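Looking for a part-time theme tester and support person

Hi! I'm Tiburcio, and I make WordPress themes under the name Standurix. If you've landed on this page you probably use one of them already, most likely Tremico, the photo blog one, or Darnero, which a lot of small shops and cafes seem to like. I've been doing the design, the code, the docs and all the support by myself, and the support inbox has finally beaten me. I've got 835 open threads in the forum as I write this. So I'm hiring!

The job is 14 hours a week, fully remote, and you can split the hours up however you want. The only fixed thing is a call with me on Thursday at 5 p.m. Eastern, where we go through the bug list and decide what goes into the next release. I pay $18 an hour to start, and we'll talk about a raise after the first three months.

Most of your time will go to answering questions. People want to know why their menu vanished on a phone, how to make the header shorter, where the footer text is hiding, why the slider broke after they installed some plugin. You'll see the same ten questions a lot – I won't lie about that – but you'll also get the odd strange one that takes a whole afternoon, and I love those. If you like poking at somebody's child theme until you find the one missing bracket, you'll have a good time.
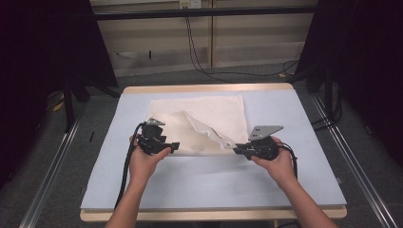 The rest is testing. I'm working on a new theme called Martens, built entirely with blocks, and I need somebody who isn't me to break it. You'd install it on a clean site, load the demo content, switch colors, try really long titles, try no titles at all, turn the screen sideways and write down whatever looks wrong. I want it out in August, and I'd like the first round of testing done well before then.

You should know your way around the WordPress dashboard and be comfortable reading CSS. A little PHP is nice but I can teach you what you need. You don't need a degree or a fancy resume. I care much more about how you write, so please be friendly and clear, and be patient with folks who have never heard the word "widget" in their lives (my own aunt is a Darnero customer, so I mean it).

To apply, use the contact form and pick "Jobs" in the dropdown. Tell me a bit about yourself, send a link to any site you've built or fixed, and then answer this as if I were a customer: "I updated your theme and all my changes are gone, what did you do???" A paragraph or two is plenty.

I read everything myself and I'll write back either way, though it may take me a week or so – see the inbox situation. If you have questions before applying, use the same form. No agencies please.

Tiburcio Cuevas
Standurix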